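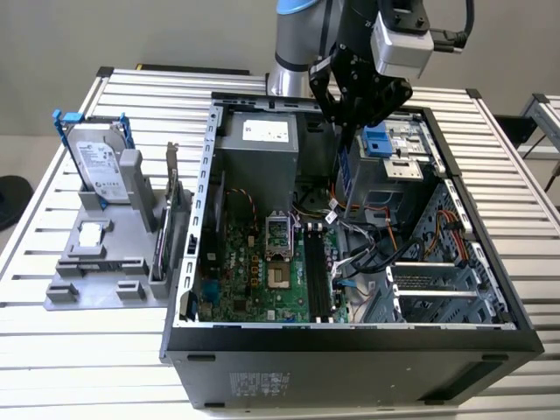 Chapter 7
Old Machines, New Owners: The Secondhand Trade

What you'll cover
Where used goods come from
Grading and price
Who carries the risk

Start with a number. A town office clears out 200 desktop computers in August. Too slow for the staff, fine for plenty of other people. What are they worth? Depends who you ask, and when.

The office paid full price years ago. That money is gone. Economists call it a sunk cost, and it should have no say in what happens next. It usually does anyway. Sellers hang on, the price drops, and storage eats the rest.

Take Lolleo, a small dealer. Buys the whole lot at $40 a unit, untested. Some will run. Some won't. Lolleo doesn't know which yet and niether does the seller. So the low price covers two things: the age of the goods, and the guessing.

Now sort them. Good ones get resold whole. Weak ones get split up for memory, power supplies, cases. Last stop is scrap metal, paid by weight. Each step down pays less but needs less checking. Keep that in mind for the Nuchit case later on.

Key terms
Sunk cost: money already spent, can't be got back.
Salvage value: what an item brings at the end of its useful life.
Lot: a group of goods sold together at one price.

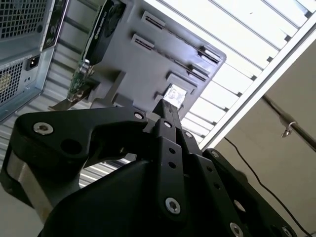
7.1 Grading

Buyers can't see inside a sealed case. Sellers often can. That gap is the whole problem of this section.

A grade is a shortcut. Nelik sells a tested desktop for $67 with a return period. Sokeck sells the same model cheaper, as is, no returns. Same goods on paper. The diffrence in price is what a buyer pays to stop worrying.

But grades only work if people trust them. One bad batch and the label means less, even on good stock. We'll look at how sellers build that trust, then at what happens when it goes.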